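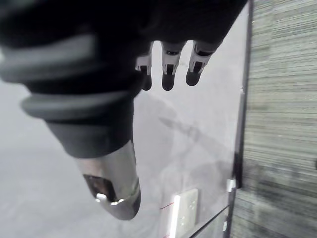

Section 4: Looking after your towel bar and wall panels

I fitted my own Nanden bar before I wrote any of this, so most of these notes come from getting it wrong first. Give yourself a quiet half hour and have a soft cloth handy.

1. Put a hand on each bracket and try to wiggle it. If either one moves, stop and go back to Section 3 before you hang anything up.

2. Wipe the panel with warm water and a tiny drop of washing-up liquid. I go from top to bottom, then do the seam between the panels last (it's where mine gets grubby first!).

3. Dry everything off with the cloth, including the back of the rod. I always forget the back of the rod.

4. Hang your towel over the bar and pull it out flat.
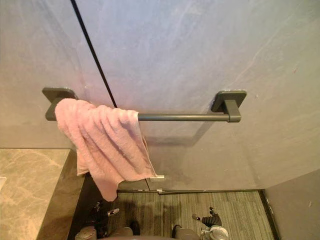 A towel left in a bunch takes ages to dry, so I try to spread mine along the rod and even up the two ends. Bath sheets can trail on the floor at this height. Fold those in half lengthways first.

Caution: no scouring pads, no bleach, and please don't lean on the bar to get up. It's for towels!

Note: the brackets will want a check now and then. I do mine every January, along with the Senside shower seals, and it takes roughly 2 minutes.

5. Give the floor along the bottom of the wall a quick sweep. Bits do collect there.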